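Lammers is opening again, and I get to stop driving to Plaltano with a trunk full of towels

Nov 9, 2021

The Lammers laundromat on Ketik Street has its lights back on, and as of this morning the sign in the window says OPEN SOON in letters big enough to read from the bus stop. I went over and knocked, because I'm nosy and because I've been hauling my wash out to Plaltano ever since the place shut in July. Linnea Strömberg let me in. She's the new owner, she had paint on both elbows, and she says the doors open to everybody next week, as soon as the county signs off on the gas line for the dryers.

So that's the news. If you live anywhere near downtown Jundlow and don't have a machine at home, you can probably stop reading and go cheer. For the rest of you, I have details!

You may remember how the old place closed. A pipe burst behind the back wall one night in July and the water went under the flooring, and the landlord and the insurance company then spent what felt like a year writing letters to each other. Birger Rustad had run the business for most of my adult life and decided he didn't want to start over. I ran into him at the hardware store last month and he told me he'd sold Linnea the name, the folding tables and the change machine, in that order of importance. The change machine takes fives now. It used to spit them out, always, no matter how flat you pressed them on your leg.

Linnea kept the name because, as she put it, "people were going to call it Lammers anyway, and I'd have paid for a sign for nothing." She used to manage the linen room at a hotel up the coast, and she talks about sheets the way my uncle talks about trout. The floor is new, a gray speckled tile with a drain in it this time. The washers are new too, all front loaders, and six of them are the big kind that will swallow a comforter. I asked about dryers and she said same as before, along the left wall, but with a lint screen you can pull out without skinning your knuckles.

Prices, since that's the first thing my neighbor asked when I told her. A regular wash is going to be $3 and a big one is $5. Drying is by the quarter like always. That's a bit more than Birger charged (he hadn't raised anything in ages and he'll tell you so), and a bit less than I've been paying in Plaltano, before you even get to the gas for the car.

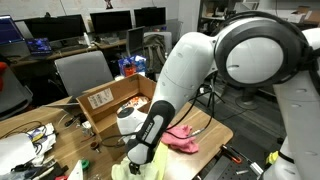

Drop-off service is the part I'm most excited about, because Lammers never had it before. You bring in a bag, they wash, dry and fold it, and you pick it up the next afternoon. Linnea has hired Sølve Backlund to run that side of things, and he's already practicing on the new owner's own tablecloths. He showed me how to fold a fitted sheet, twice, and I still can't do it. My own clean laundry tends to end up like the pink cloth and the yellow-green one in the photo, crumpled on the table with an open cardboard box nearby, and in my house the box is where it stays until I need a shirt. Sølve was very polite about this. He says most people fold on their laps in front of the TV, which gives you nothing flat to work against, and that a plain wooden table at hip height beats any gadget he's been sold. He also says to fold things while they're still warm from the dryer, and that by the time you've carried the basket home and had a snack, you've lost. I have lost every week for years.

Drop-off will be charged by weight. They haven't settled the number yet, so I won't guess at it here, but Linnea promised it would be painted on the wall before opening day. No bath mats with rubber backs, please, and no horse blankets. Apparently there was a horse blanket in the old days and it's the reason one of the old washers had a dent in its door.

Not everyone is thrilled about everything. Marjorie Whiteley, who lives upstairs and has done since before there was a laundromat at all, told me she's been sleeping beautifully since July and isn't looking forward to the spin cycles. She brought it up at the tenants' meeting. The new machines sit on rubber pads, and Linnea has agreed to close at nine instead of eleven, which will be a nuisance for people who work late shifts. I'm a nine-thirty washer myself, so I have some adjusting to do. Marjorie says she'll give it a month and then she'll have opinions. I'd expect her to have them sooner.

There was also some grumbling online about the corkboard. The old one by the door had everything on it, from guitar lessons to a lost parakeet, and it went out with the wet drywall. A new board is coming, a bigger one, and it's going on the wall next to the change machine. Linnea wants people to date their notices so she can clear out the old ones. The parakeet notice had been up so long that I think we'd all gotten attached to it.

The repairs cost plenty, as you'd imagine. The only figure I could get out of anybody was $1,770 for the new front window, and I only got that because the invoice was lying on the counter and Linnea saw me looking. She laughed and said the rest was between her and the bank. The window does look great, by the way. The old one had that crack with the tape over it that went gray every winter, and now you can see right through to the back.

A few other things I wrote down on my hand. The vending machine for soap is staying, though the coffee one isn't, and I can't say I'll miss what came out of it. The bathroom will have a key again, ask at the counter. There will be chairs that aren't bolted together in a row. Asger Overgaard from the bike shop next door is putting a rack out front, so those of you who bike over with a duffel on your back will have somewhere to lock up besides the parking sign.

If you left anything at the old place when it closed, Birger saved what he could. He has a bin of it in his garage (socks, mostly, and one very nice green cardigan) and he'll bring it over for the first week so people can dig through. Whatever is left after that goes to the thrift store.

Hours will be six in the morning to nine at night, every day, with the last wash going in at eight. The entrance is still on the Ketik Street side. Parking in back is closed until the paving's done, so use the street or the lot behind the bakery.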